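Brivdale Office Services
Matheson Building, ground floor
Desk and Supply Station Checklist, with comments

Checked on Mon 17 February. Station 3. Items are marked OK, Action or Note. Comments go under the item they belong to. Anything marked Action stays open until the next round in March.
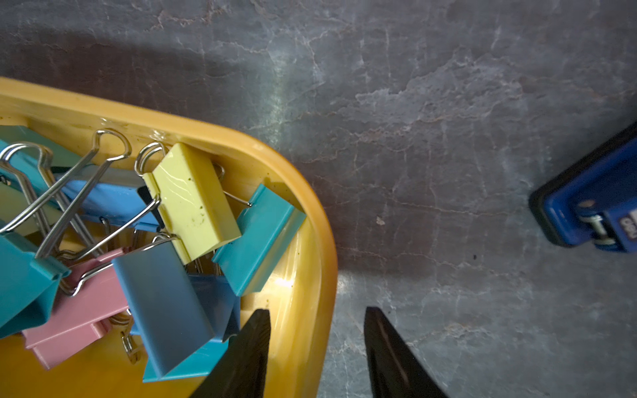
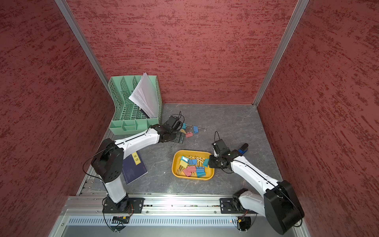 Page last changed: Mon 17 February

Section A. Work surface

A1. Surface stable, does not rock or shift when leaned on. OK
A2. Surface free of cracks and raised edges. OK
Comment: Gray slab with light veining. The veining is in the finish and should not be written up as cracking. It was reported that way on the last two rounds and both reports were closed.
A3. Front rail, screws seated and no burrs. OK
Comment: Ran a cloth along the full length. It did not catch.
A4. Vent grille below the rail clear of paper and small parts. Note
Comment: Clear at the time of the check. Small clips can go through the slots if the tray is emptied near the front. Empty it toward the back.

Section B. Walls and corner posts

B1. Wall covering attached at the corners, no loose flaps. OK
B2. Covering clean. OK
Comment: The dark red streaks on the rose background are the pattern. Do not scrub. Vacuum with the soft brush only.
B3. Corner posts upright and tight. OK
Comment: Both rear posts tested by hand. No movement.

Section C. File organizer

C1. Organizer stands flat and does not tip when loaded. OK
C2. Dividers and lattice sides free of broken or sharp plastic. OK
Comment: Mint-green unit, rear left corner. Checked each divider from both sides.
C3. Paper stored upright and supported. Action
Comment: The white sheets in the tallest slot are leaning forward and the top corners have started to curl. Sheets in this state misfeed in the Hirkness printer down the hall. Square the stack and put a stiff backing card behind it. If the corners will not lie flat, use those sheets for scratch paper.
C4. Small front compartments used for small items only. OK
Comment: No change to the layout requested. Labels are still on order from Sornstead, part 495.
C5. Organizer placed so that paper can be taken out without reaching across the clip tray. OK

Section D. Clip tray

D1. Tray whole, rim not split. OK
Comment: Yellow plastic, rounded rim. Felt all the way around for chips and found none.
D2. Tray clean. Action
Comment: A few dark specks on the floor of the tray and on the rim. Take the clips out, wash the tray with dish soap and dry it before refilling. Do not wipe around the clips, as this moves the dirt under them.
D3. Clips clean. Action
Comment: The pale yellow clip on top of the pile has small dark spots on it. Try a damp cloth first. If the spots are rust or will not come off, discard the clip, as it can mark the top sheet of a document. Look over the teal, light blue and pink ones at the same time.
D4. Clips stored so that one can be picked up without pulling others. Action
Comment: The wire handles are crossed over one another. Pulling on one handle can lift a second clip and drop it. Fold the handles flat against the body before putting a clip back. The same comment was made at station 103.
D5. Clip springs hold. OK
Comment: Each clip opened once and closed on a folded sheet. Keep fingertips on the handles and away from the mouth of the clip.
D6. Tray not overfilled. OK

Section E. Cables and fixings

E1. Cables free of cuts and exposed wire. OK
E2. Cables clear of the organizer and of stored paper. OK
E3. Mounting plates tight on the front rail. OK
Comment: Left and right plates both checked with the hex key. No turn needed on any bolt.
E4. Hands kept off the surface during checks. OK
Comment: Applies to all tray and paper work under C and D.

Section F. Stock

F1. Printer paper in the supply closet. OK
Comment: 3,000 sheets on the shelf. Reorder point has not been reached.
F2. Spare clips in the closet. Note
Comment: One box, opened. The lid does not close. Tape it or move the clips to a jar.

Open items to carry forward: C3, D2, D3, D4.
Notes with no action due: A4, F2.

Send corrections to the Brivdale supply desk and quote the station and item number.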